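Clestarden Teaching Kitchen list: Cookware and display produce, shelf arrangements for the new term

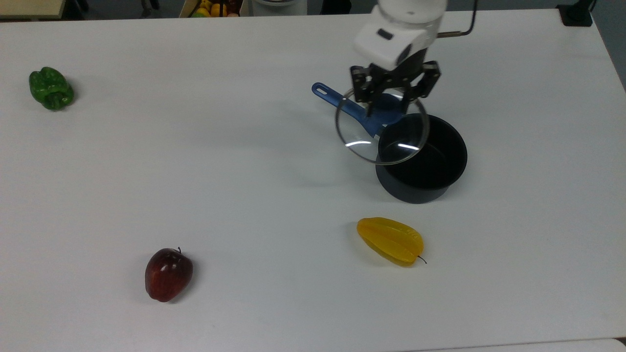
Page last modified: August, 16:50

From: Tineke Brouwer
To: Clestarden kitchen list
Subject: Re: Cookware and display produce, shelf arrangements

Dear colleagues,

Thank you to those who replied to the earlier notice. Mr. Brøndum's message is quoted in part below, and the following is intended to settle the points he raised before the cupboards are relabeled.

Mogens Brøndum wrote:
> The inventory sheet lists the dark gray saucepan and the glass
> lid as separate items, on separate lines and on separate shelves.
> Members who take out the saucepan regularly return to ask
> where the lid is kept. I would also ask for a ruling on the blue
> pan. It has a hole in the handle and could hang from the rail,
> but the sheet places it in the lower cupboard with the baking
> trays. Finally, is the artificial produce to be treated as kitchen
> equipment or as classroom material? The apple and the green
> pepper were returned to two different rooms last term.

On the first point, the saucepan and the glass lid will share one line on the sheet and one place on the middle shelf. The lid is to be stored upright in the rack beside the pan. Please do not store it upside down inside the pan, as the metal rim marks the interior.

On the second point, the blue pan will move to the rail. Sudheer Thomas has confirmed that the hooks supplied by Dranow will take handles of that width. The rail holds 8 items, and members are asked not to double up on a single hook.

On the third point, the artificial produce is classroom material. The apple, the green bell pepper and the star fruit belong in the clear bin marked Table Setting, together with the rest of the Lim set. The star fruit should lie on top, as the ridges have become worn on an older piece. The produce may be wiped with a damp cloth but should not go through the dishwasher.

The white tables should be cleared at the end of each session, and cookware should be lifted and not pushed across the surface. Gyu-bin Tak will circulate the revised sheet, which now runs to 28 lines. Corrections may be sent to the list until 5 p.m. on the day it is circulated.

The question of replacement lids from Clokico remains open and will be taken up separately.

Sincerely,
Tineke Brouwer
Kitchen Coordinator, Clestarden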